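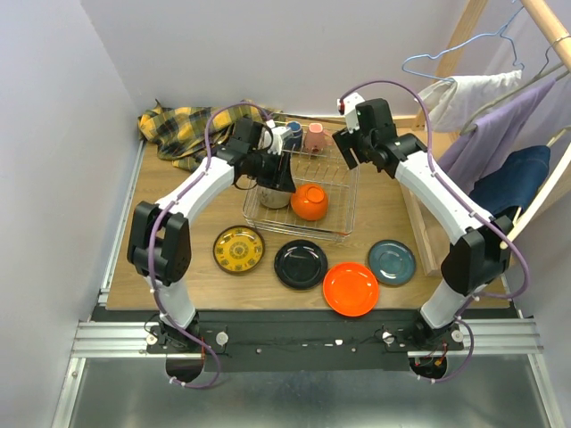

Borghild Engström told me she'd happily give up her dishwasher before she gave up her draining rack, and I've been quoting her ever since. A mug stood upside down dries while you get on with your evening, she said, so why would anyone bother with a tea towel?

Well, quite! I'm Märta Amundsen and I look after the kitchen range at Pruvier, so you can imagine how pleased I was. Our new wire rack, the Eide, goes on sale in August, and I can finally talk about it without being shushed.

We asked 3,000 households how they dry up, and 1,988 of them said they leave it all to drain. Most also said their rack was too fiddly for bowls (mine was, they used to slide into each other and stay there till breakfast). So we spent ages on bowls. Cereal bowls, soup bowls, the odd-shaped one from a holiday that you can't throw out.

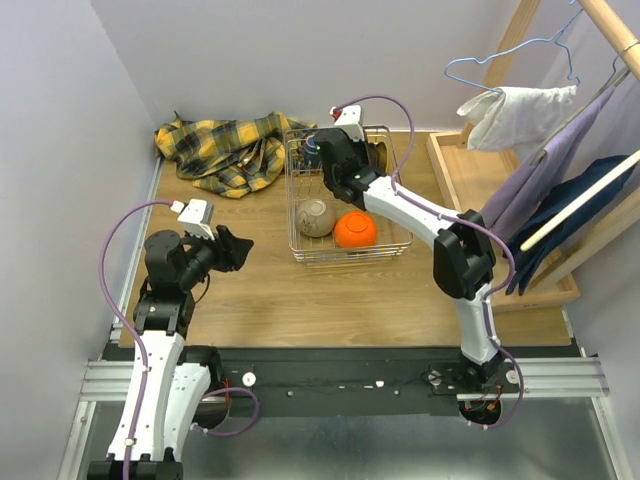 Pruvier Press Office, Kitchen and Table Team

Turn your bowls upside down, rims on the wire, and leave a bit of a gap if you've got the room. Cups can go at the back. I do the big things first and squeeze the small ones in after, but my other half does it the opposite way round and we've stopped discussing it.

The Eide costs £30 and comes in one size. It'll be in all 8 of our Tarell shops as well as on our website, and the Nilow tray that goes underneath is sold separately. If you'd like one to try for your readers, drop the press office a line before the end of August and ask for me.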